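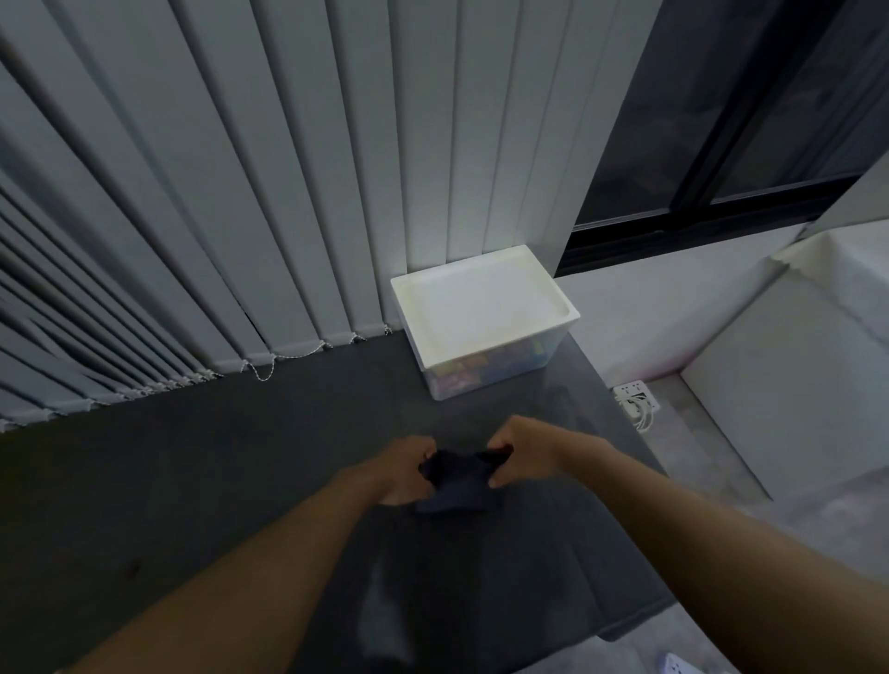

Robotics > Learning from demonstration > Methods > Limis method

The Limis method is a way of teaching robots to handle cloth and other soft things by recording people doing it from head height, hands in view, then training a control policy on the recordings. Named after the Limis project, which ran it first. Sometimes written LIMIS, though it isn't an acronym.

Background

Cloth is hard for robots. It bunches, it hides its own edges, and no two crumples are the same. Older work mostly used a fixed overhead camera and a bare table, one flat towel at a time. Worked well in the lab, fell over in ordinary rooms. The Limis group wanted recordings from rooms people live in, clutter left where it was, blinds, cords, storage boxes and all.

Method

Three stages. First, recording. A person picks up a small item, finds two edges by feel, stretches it between both hands, folds. No script past that. Dim light is allowed and so are dark items on dark surfaces, a combination earlier datasets tended to throw out.

Second, labelling. Each recording is cut into grips: a grip starts when the fingers close on the cloth and ends when they let go. Left and right hands are labelled seperately. Thumb position is noted where it can be seen, otherwise left blank. Guessing is discouraged, see Criticism.

Third, retargeting. Human hand poses get mapped onto a two-finger gripper. Most of the finger detail is lost here. What's kept is where the pinch is, which way it faces, and how far apart the two hands are. The last one matters most, as it stands in for tension in the fabric.

Results

The first results came out on 4 October 2019. Trained on 70 hours of recordings, the policy finished a single fold on 37 of the 50 test items, against 22 for the same policy trained on overhead footage only. Socks and small cloths did best. Anything with a zipper did poorly. Dark colours cost less than expected, which the group put down to the low-light recordings, though this wasnt tested on its own.

A follow-up under the name Zarovus dropped the thumb labels completely and saw little change. The labels are now optional.

Criticism

The main complaint is hidden fingers. In head-height footage the far side of the hand is often tucked under the cloth, so the pinch point is an estimate. A second group, Toltonik, argued that the distance between hands is a poor measure of tension for stretchy knits and favoured wrist sensors instead. The Arumugam benchmark, released the following June, scores stretchy and non-stretchy items apart for that reason.

Also the fold count. A "finished" fold in the original tests only meant the edges met, neatness wasn't scored. Later work uses a stricter rule and the numbers can't be compared directly.

See also

Cloth manipulation; Imitation learning; Bimanual grasping; Egocentric vision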